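Parnotthorpe School of Dental Nursing
Module 4: Impressions and Study Models
Handout 2 – Alginate Impressions

Module tutor: Wayne Bouchard

Purpose of the session

Students are expected to have read Handout 1 (tray selection) before attending. The session covers the mixing, loading and storage of alginate impressions, and the duties of the dental nurse while an impression is being taken. Pouring of models is dealt with separately in July.

Background

Alginate is an elastic impression material supplied as a powder and mixed with water. It is used for study models, opposing models, bleaching trays, sports mouthguards and the early stages of denture work. It is not normally chosen for the final impression for a crown or bridge, where a silicone material records finer detail and keeps its shape for longer.

The powder contains a soluble alginate salt, a calcium salt, a filler and a retarder. When water is added, the calcium reacts with the alginate to form a gel. The retarder delays this reaction long enough for the material to be mixed, loaded and seated. Once the gel has begun to form it must not be disturbed, as movement at this stage tears the fibres and distorts the result.

Mixing

The tub should be inverted gently before use so that the powder is evenly spread, then left to stand for a moment before the lid is removed. Use the scoop and water measure supplied with the material. Scoops from different makers are not interchangeable.

Water temperature is the simplest means of controlling the setting time. Warmer water shortens it and cooler water lengthens it. Students should not attempt to alter the setting time by changing the amount of powder, which weakens the set material.

Add the powder to the water, wet it thoroughly, and then spatulate firmly against the side of the bowl until the mix is smooth and creamy. A grainy mix usually indicates too little spatulation – trapped air has the same cause. 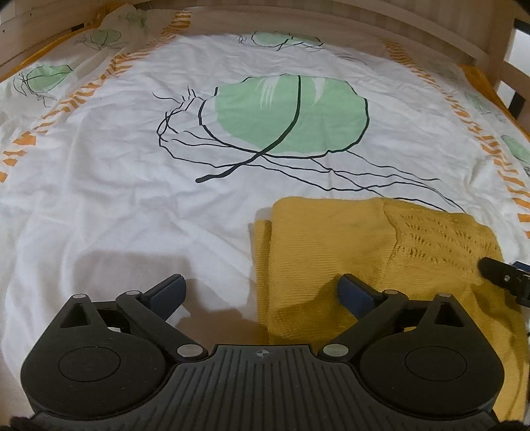 The tray should be loaded from one end to the other, pressing the material down so that air is not trapped beneath it. An upper tray is loaded from the back. The surface may be smoothed with a wet gloved finger immediately before the tray is passed to the clinician.

Care of the patient

The patient should be seated upright, with the chin slightly down for the upper impression. Encourage slow breathing through the nose. Patients who gag easily often manage better if the lower impression is taken first. The nurse should remain at the chairside, with suction and tissues to hand, until the tray has been removed.

After removal

Rinse the impression under cold running water, disinfect it according to the practice policy, and rinse again. Wrap it in damp gauze and seal it in a labelled bag. Alginate loses water in dry air and shrinks; if left soaking it takes up water and swells. Models should be poured as soon as possible.

Assessment

Each student will complete one upper and one lower impression on a phantom head on Sat 15 June. Record sheets must be signed by the supervising tutor on the day.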